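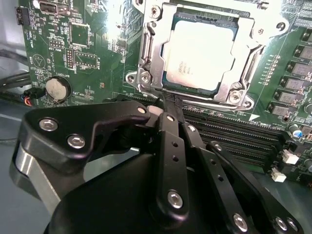 CPU socket with the retention frame around the processor.

Stollow Residency Notices

Text collection of published notices about the withdrawal, refusal or expiry of residence permits, with the appeal rulings that followed where these could be matched. Release dated 27 June 2018.

Contents

The set holds 621 notices in plain text, one file per notice, UTF-8. Files are grouped by issuing office: Bunovholm, Parna and Ra. An index in notices.tsv gives the file name, office, type of decision, legal ground cited and, if known, the outcome on appeal.

Type of decision takes one of 7 values, listed in types.txt. A notice that cites more than one ground has the grounds separated by a semicolon, in the order the office gave them.

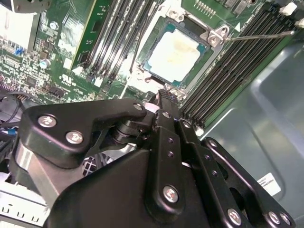 Personal data

Names, dates of birth, addresses and passport numbers were replaced with fixed tags before the files left the source machine. Place names smaller than a district were removed as well. Nationality is kept only where the ruling turns on it. Please do not try to match notices to press reports or court lists. If you find a name that was missed, write to the list and quote the file name only.

Known problems

Ra did not publish its legal grounds in full before April, so the ground column reads "none given" for its older notices. This does not mean that no ground existed.

Around 15 notices from Parna are scans with poor text recognition. They are marked "ocr" in the last column and should be left out of word counts.

Appeals are under-reported. An empty outcome field means no ruling was found.

Building the index

Run make index from the top folder. It needs Python 3 and takes 2 passes over the files: one to read headers, one to link rulings. Output overwrites notices.tsv without asking.

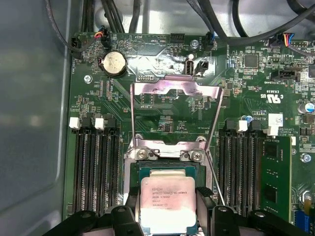

Xeon E5-1630V3 over the socket, load plate open.

Licence

Notices are reproduced under the terms of the issuing offices. The index and scripts may be reused with credit to the Stollow project.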